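Jundeck Gripper Comparison: README

Last updated: Friday, August 21, 2026
By Sveva Zanetti

Hello, and thanks for stopping by! This started as a page of notes for myself and grew, as these things do, into something other people kept asking to borrow, so I've tidied it up a little (only a little, I'm afraid) and put it alongside the recordings.

## What you'll find in the folder

There are 684 episodes of tabletop pick-and-place, recorded with two different grippers on the same model of arm. The Pletis is a parallel-jaw gripper with flat rubber pads, and the Matow is an adaptive one whose fingers curl a bit when they meet something. Both were driven by the same Ashworth controller, with the same speed limits, and I did all of the teleoperation myself, which means my bad habits are spread evenly over both halves.

Every episode has its own folder with the video, the joint positions, the gripper opening and a short text file of remarks. The remarks are worth a read if you have the patience. Some of them are just "fine", and some go on at a length I'm slightly embarrassed by.

## The task

Small coloured objects start out on a white table behind a woven basket, and the job is to pick one up and put it in the basket. The green ball, the red cylinder and the red cube were chosen to be awkward in different ways. The ball likes to squirt out sideways if the fingers close off-centre. The cylinder stands on its end and goes over at the slightest nudge. The cube is the largest of the three, and I had expected it to be the easy one, but with the Pletis you do need to line the jaws up with its faces or it swivels in your grip.

The basket has a thick braided rim, and I'd ask you to keep that in mind when you plan a path, as a low approach will catch it. I lost most of an afternoon to that rim.

## How the two grippers compared

I'll give you my impressions here and let you work out your own numbers from the success flag in each folder. The Pletis was lovely on the cylinder, quick and tidy, and its behaviour was so repeatable that I stopped watching it closely. The Matow forgave me far more on the ball, and I came to favour it whenever my aim was off, though it sometimes let go a touch late and flicked the ball towards the far side of the basket. On the cube I honestly couldn't choose between them.

## Known problems

- The gripper opening is logged from 0 to 100 for both models, but 100 on the Matow is a wider gap than 100 on the Pletis. Please don't mix them without rescaling.
- In 7 episodes the remarks file is empty. I meant to fill those in and then couldn't remember what had happened.
- The fixed camera sees the objects well but often catches only the tip of the gripper, so you'll want the joint data if you care about where the arm is before it comes in.
- Colour balance wasn't locked in the early sessions, and the reds wander a little.

## Using it

Go right ahead, for teaching or research or plain curiosity. A mention of Jundeck would be kind. If you train something on it, do keep a few sessions aside for testing and split by session, as episodes recorded back to back look very much alike.

I'm hoping to add a second basket and some softer objects in November, once I've sorted out the spare pads for the Pletis.

## Comments

**gumleaf_tim:** Thanks for this. Did you swap fingers on the Matow at any point, or is it the stock set all the way through?

**Sveva Zanetti:** Stock set all the way through, Tim! I had softer ones in a drawer and never got to them.

**pkoroi:** The scaling note saved me a day of head scratching. Any chance of the opening in millimetres?

**Sveva Zanetti:** Yes, I'd like to do that properly with calipers. It'll go in with the November additions, and I'll leave the old column where it is so your scripts don't fall over.
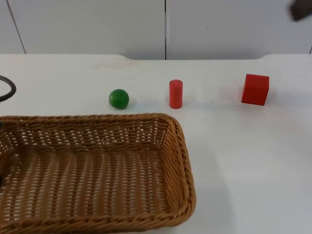 The new column will sit to the right of the old one, and I'll put the measured widths for both grippers in a small table next to this README, so anyone who'd sooner do the conversion themselves can.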